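Stiltley Open Lab Day: Three Clubs, One Elevator

Posted Thursday, January 5, 2023

The Stiltley building has one elevator and it holds four people, or two people and a robot. I took the stairs. By the time I reached the third floor the student clubs had already started, and a girl in safety glasses handed me a name tag with somebody else's name on it. I wore it all day and got treated very well.

I go to a lot of these. My nephew is at the age where he wants to study robots or possibly be one, and I have been sent ahead as a scout. The program said 20 projects. Several of them turned out to be posters.

The first room belonged to the Norkix team, which competes in the line-following league. Their robot is the size of a shoebox and follows a strip of black tape around a plywood course. It did this nicely until it reached the corner nearest the door, where it stopped and thought about its life. The team had a theory about the light from the hallway. They closed the door, which shut out the light and also the next tour group. I stayed for three laps, and the second was excellent.

Across the hall was Skirex, a first-year project with a budget of 400 dollars, most of it spent on motors. They are building an arm that sorts recycling. It can tell a can from a bottle, and it has a firm opinion on yogurt cups that the rest of us don't share. I liked this group a lot. They had taped their list of failures to the wall, with dates going back to October, and were happy to read from it. Item one was "plugged in wrong." So was item six.

Lunch was sandwiches in the corridor. There was a sign asking us not to eat near the equipment, and there was equipment on both sides of the sign.

The Yordanov class was last, down at the quiet end of the building, and I nearly skipped it for the parking meter. It's an evening course, open to anyone, on teaching robots by showing them what you want done.

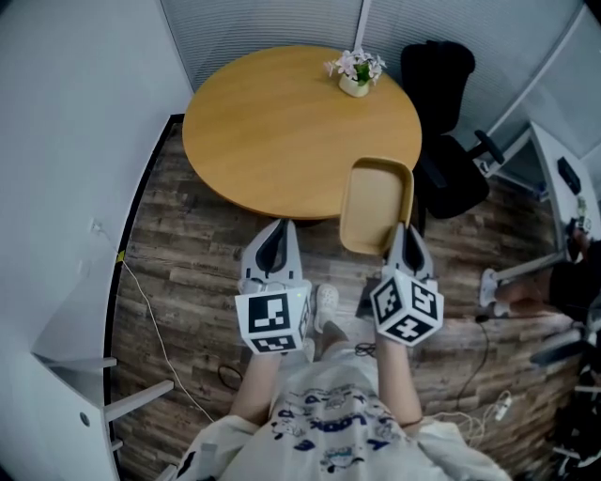
Class work at Yordanov is mostly housework. Students take a pair of hand-held grippers and do small chores with them, over and over, so that a robot can learn from the recordings. I had pictured something with more sparks. What I got was a person in a cartoon T-shirt raising a tan tray beside a round table, with a pot of fake flowers on top and a patterned cube under each gripper. The cubes are how the system keeps track of where each hand is, and I was asked twice not to cover them with my sleeve when my turn came.

My turn went badly. Two pointed fingers sounds like plenty until you try to hold the rim of a tray with them. I got it up a few inches, it swung around, and I set it down in a way the student next to me kindly called "useful data." Apparently they throw out the bad tries later. I asked how many of mine would be kept and she said they would have a look.

The course runs again in the spring. Sign-up is on a clipboard outside the room, and you'll want to bring your own pen. Parking is free after five on the north side of the building, and very much not free before then, as I can now confirm.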